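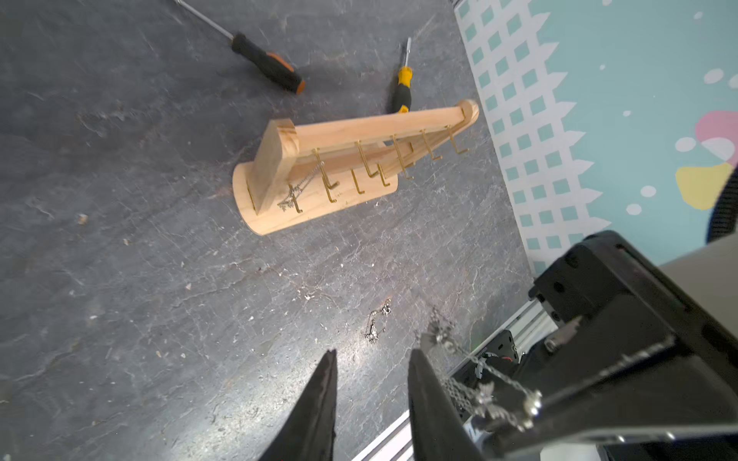 According to one reader of an earlier version of this article, a jewelry stand does nothing that a nail in the wall would not do for less money, and the claim is hard to dismiss.

A jewelry stand, also called a necklace holder or jewelry tree, is a small household rack for hanging chains, bracelets and pendants. The plainest kind is a crossbar on a wooden base, with a row of small hooks under the bar. Pale pine with brass L-shaped hooks is one common combination. Other stands are shaped like branches or busts.

Use

Sellers usually say that hanging prevents tangling. This is only partly true. A fine chain knots when it is left in a heap, and hanging it alone on a hook does help. Two or three chains on one hook will twist together much as they would in a drawer. Pendants with openwork or thin projecting parts, such as filigree, catch on neighboring chains.

Height is a second weak point. A long necklace on a low stand reaches the tabletop and bunches up there. Product pages seldom give the clearance under the bar.

Tarnish

Silver left in open air darkens, and a stand offers no protection. The maker Varnia has advertised its pine stands as "silver-safe" – a phrase it does not define. Mitano, which sells a similar model, makes no such claim.

Capacity

Advertised capacity should be read with care. Ponora lists one tabletop stand as holding 30 necklaces, a figure that depends on sharing hooks.

See also: Jewelry box; Chain (jewelry); Tarnish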